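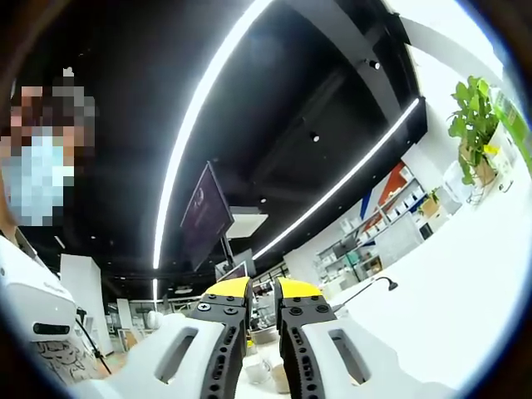
Notebook, opinion and values group
Friday, March 22, 2019

Coding of the open answers, second pass

Started at nine with Drita. We have 108 answers left from the Velora wave, all to the question "What do you think the national holiday should be about?" Edin coded the first part alone last week and I recoded the same ones without looking at his sheet. We agree well on the easy categories (history, army, family day, day off work). We do not agree on "identity" and "values", and I think the fault is in the codebook.

The problem in short. Code 4 is "the holiday should express shared moral values". Code 5 is "the holiday should express belonging to a group". But people write both in one sentence. One man wrote: "It is for remembering who we are and how decent people behave." Edin gave 4, I gave 5. Drita read it and gave both, and this the codebook does not permit.

I looked again at how the Dreno people solved it in their survey on religious holidays. They let the coder give a first and a second code. Spyros does not like this, he says the second code becomes a garbage bin and nobody analyzes it later. I have some sympathy for this. But forcing one code means that we decide for the respondent what was more important to him, and I am not comfortable to do it on a topic where the two political camps already accuse each other of exactly this.

Decision for now: first and second code, second one optional. Drita will rewrite page 2 of the codebook. Old answers must be recoded, also the ones we agreed on.

A note about words. In the answers from older people "values" is often used by itself, without saying which. "We lost our values." "The holiday has no values now." I first coded it as conservative, because I know from the newspapers who speaks like this. Then Snežana asked me what in the text tells me so, and I could not show her anything. Two of these people placed themselves left of center on the scale. So: code only what is written. I put it here so I remember it when I am tired.

The same thing in the other direction with "inclusive". Edin coded it as progressive each time. One woman used it to complain that the parade is closed to the village churches.

Party leaders

Zubaida sent the speeches, 8 of them, all from last July. I read three. The speech of the Cullanar mayor is interesting for us. He speaks for a long time about duty to parents and neighbors, then in the last part he speaks about freedom to live as you want, and he does not try to connect them. The public applauded both parts, according to the transcript. I think many of our respondents are like this also. They hold the two ideas together and it is only the commentators who need to choose one.

I would like to use this in the introduction of the paper but Spyros will say it is one speech. He is right. Keep it for the discussion.

Weights

The file has 800 respondents in total, but the weights were made before the duplicates were taken out. Edin to check. If the sum is wrong then also the table by age group is wrong, the one we already showed at the seminar — please do not send it to anybody until this is clear.

Afternoon

Recoded almost half of the remaining answers with the new rule. It goes slower than I hoped. Second code used mostly for the 4 and 5 pair, and sometimes for "army" together with "family", which I did not expect. Usually it is a grandfather.

Open questions:
Do we code irony? ("Should be about sausages, as always.") Drita says day off work, I say missing.
What to do with answers that only insult a party.
Answers in dialect, ask Snežana, she reads it better than me.

To bring on Monday: printed codebook, both old sheets, list of the disagreements by number.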